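Kudbridge lab halts grocery-sorting trials after gripper fault

A robotics lab in Kudbridge stopped its grocery-handling trials in December after a gripper failed to let go when it was told to. No one was hurt.

The lab, run by Prereck, uses robot arms to pick up packaged food and kitchen utensils at a wooden table. The items are ordinary ones such as ramen packages, spice jars and a metal spoon. Staff often work within reach of the arms, moving them by hand between runs.
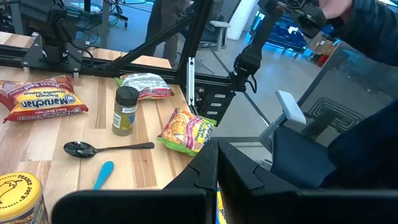

The fault came during the afternoon shift, at about 2:40 p.m. According to a notice Prereck sent to its suppliers, an operator gave the command to open the gripper and the fingers stayed closed. The control software reported them as open. The arm then started its next move with a package still in its grip, and the operator pressed the emergency stop.

Engineers traced the problem to the position sensor in the finger drive, a part supplied by Benda. The sensor had slipped on its shaft and was sending the same reading whatever the fingers did. The company said the trials had logged 986 picks since the last inspection. The service schedule calls for a check every 2,000.

Prereck then went back through its records and found 114 earlier picks in which the reading had drifted. None of those had set off an alarm, as the drift was within the limit set in the software.
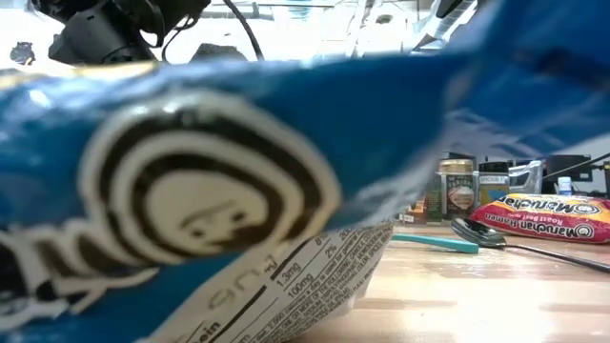

Nazari, the firm that wrote the control software, has sent out an update that compares the sensor reading with the motor current. If the two do not match, the arm stops where it is and will not move again until it is reset by hand. Prereck has installed the update on all of its arms and has cut the inspection interval in half.

Benda said it is replacing the sensors free of charge and asked other customers to check theirs for play before the next use. The trials in Kudbridge will start again when the new parts have been fitted.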